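Notes on Supplier Benchmarking in Contract Research Services

March 6, 2025

Posted by Halvard Björklund

The practice has received a number of inquiries in recent months about how outsourced research and analysis providers should be compared with one another. The questions come mostly from procurement managers at mid-sized companies, who are asked to recommend a provider and are given a short time in which to do so. The following notes set out the approach used in my own advisory work. They are offered as a personal view and do not represent the position of any client.

Revenue per employee

Most published comparisons begin with revenue per employee. The figure is easy to obtain and easy to misread. A provider that places junior analysts in a low-cost location will report a modest figure, while a provider that subcontracts the same work will report a high one. The service delivered to the buyer may be identical. For this reason I ask each provider to state its subcontracted hours separately, and I restate the ratio before placing it in any table.

In the review completed last August, the sample consisted of nine providers with a combined headcount of 3094. Two of them, Gallico and Wostard, changed places in the ranking once subcontracted hours were included. Neither firm had reported anything incorrectly. The definitions in their annual statements were simply different, and a reader who relied on the summary page would not have noticed.

Contract renewal

Renewal rates deserve closer attention than they usually receive. A provider may state that 90 percent of its contracts were renewed, but the statement has little meaning until the buyer knows whether the rate is calculated by number of contracts or by value. Small contracts tend to renew automatically. Large ones are put out to tender, and it is there that dissatisfaction becomes visible. Buyers should request both rates, for the same period, in writing.

Lindgren supplied both without being asked, together with a list of contracts that had been reduced in scope at renewal. This last category is rarely disclosed – most firms count a reduced contract as a renewed one – and I would encourage other providers to adopt the same practice.

Pricing structures

Three pricing structures are common in this market: the fixed monthly retainer, the charge per completed report, and the dedicated team billed at an hourly rate. Retainers suit buyers with a steady flow of requests. Charges per report suit buyers whose needs are occasional, although the unit must be defined with care. Under one agreement examined for the August review, a two-page company profile and a full sector study were each counted as one report. The buyer had ordered 1275 profiles over the life of the contract and had paid the same unit price for every one of them.

Dedicated teams are often presented as the most flexible arrangement. In practice the notice periods are long, and the buyer carries the cost of quiet months. The clause governing team substitution should be read before the rate card.

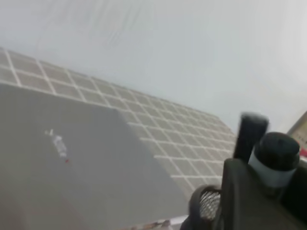

Gray surface with a grid of thin white lines.

Data access and retention

Brudemow, a smaller provider, raised a matter that larger firms tend to leave until the final stage of negotiation. Working files, search records and interview notes have value after a report has been delivered, and many agreements are silent on who may keep them. I now include a retention question in the first request for information. The answers vary considerably, and a vague answer at that stage is usually followed by a difficult negotiation later.

Readers who wish to receive the comparison template may request it through the contact page. The next entry will deal with currency clauses in multi-year agreements.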